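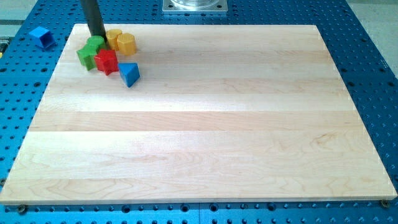
A maple board made of glued planks, lying on a perforated metal worktable with toy blocks near one corner.

An edge-glued board, also called a glued-up panel, is a flat piece of solid wood made by joining several narrower planks along their long edges. It is used for tabletops, shelves, cutting boards, workbench tops and the removable work surfaces that are laid over metal tables. Maple, beech, oak and pine are common choices. An edge-glued board is different from plywood, which is built from thin sheets stacked with their grain crossed, and from veneered board, which has a thin layer of wood over a cheaper core.

Construction

The planks are cut from dried lumber and planed flat on both faces. Their edges are then made straight and square so that two planks meet with no gap between them. A thin layer of wood glue is spread on the edges, and the planks are pressed together with clamps until the glue has set. The finished panel is scraped, sanded and trimmed to size.

In a long-grain panel the planks run the full length of the board. In a finger-jointed panel each strip is made up of shorter pieces joined end to end with interlocking teeth. Finger-jointed panels cost less but have a busier look. A third type, the end-grain block, has its fibers standing upright and is mostly used for heavy chopping.

Makers differ on how the growth rings should be arranged. Some turn every second plank over so that the curve of the rings alternates, which spreads any warping across the panel as a series of small waves. Others choose planks only by appearance. Narrow planks tend to give a flatter panel than wide ones, but they need more glue lines and more labor.

Appearance

Because each plank may come from a different part of a tree, or from a different tree, a glued board usually shows stripes of slightly different tones. In maple these range from nearly white to pale tan. The grain is often fine, with swirls, wavy lines and occasional darker streaks. Planks can also reflect light differently, so that one stripe looks brighter than its neighbors from one side of the room and duller from the other.

Maple sapwood, the outer part of the trunk, is the pale wood most often sold for furniture and kitchen use. The heartwood is browner and is sometimes left out of panels sold as clear grade. Maple darkens slowly to a yellowish color with age, and an object left standing on it in a sunny room for a season can leave a lighter patch.

Movement

Wood takes up moisture from damp air and gives it off in dry air. A board swells and shrinks mainly across the grain, while its length hardly changes. A maple panel that fits tightly between two stops in winter may press against them in June. For this reason, wide tops are normally attached with slotted holes, sliding clips or buttons.

Cupping, in which the edges of the board rise or fall compared with the middle, happens when one face gains or loses moisture faster than the other. A board finished on only one side is likely to cup. So is a board left flat on a solid, cold surface, where air reaches the top but not the underside.

Use over metal tables

Perforated metal tables have a regular grid of holes that accept bolts, pins and clamps. They are strong and easy to arrange, but small parts can drop into the holes, and the metal is noisy and hard on painted or plastic objects. A wood board laid on top gives a smooth, quieter surface and can be taken off when the grid is needed.

There are several ways to keep such a board in place. Bolts or pins set in the holes just outside its corners stop it from sliding without any drilling into the wood. Clamps at the edge hold more firmly but get in the way of the hands. Screws driven up from below leave the top clear, though the screw holes in the board should be slightly oversized to allow for movement.

Children's activity tables are sometimes set up in the same way. Plastic blocks and shape-sorting pieces slide easily on sanded maple, and the pale color makes bright pieces easy to find. The toy library in Wirkthorpe lends boards of this kind in two sizes, the larger of which is 985 mm long. The Beltadgate workshop in Nirkden has made them since it opened, using planks 140 mm wide.

Finishes

Cutting boards are commonly treated with food-grade mineral oil, sometimes mixed with beeswax. The oil has to be renewed when the wood begins to look dry. Work surfaces may be given hardwax oil, shellac or water-based varnish. Varnish resists stains better than oil but is harder to repair, as a scratched area often has to be sanded back over the whole top.

An unfinished board is acceptable for light, dry work. It marks easily – ink, coffee and wet metal all leave stains – but it can be sanded clean many times before the thickness becomes a problem.

Care

Boards are wiped with a damp cloth and dried at once. They should not be soaked or put in a dishwasher, where heat and water can open the glue lines. Boards in storage are best stood on edge with space on both sides. A slightly cupped board will often flatten if it is turned over and left for 6 to 12 days.

A glue line that has opened along part of its length can sometimes be cleaned out, reglued and clamped. Where the gap runs from end to end, the usual repair is to saw along the joint, plane both edges and glue the board again, which makes it slightly narrower.

See also

Butcher block
Plywood
Wood glue
Workbench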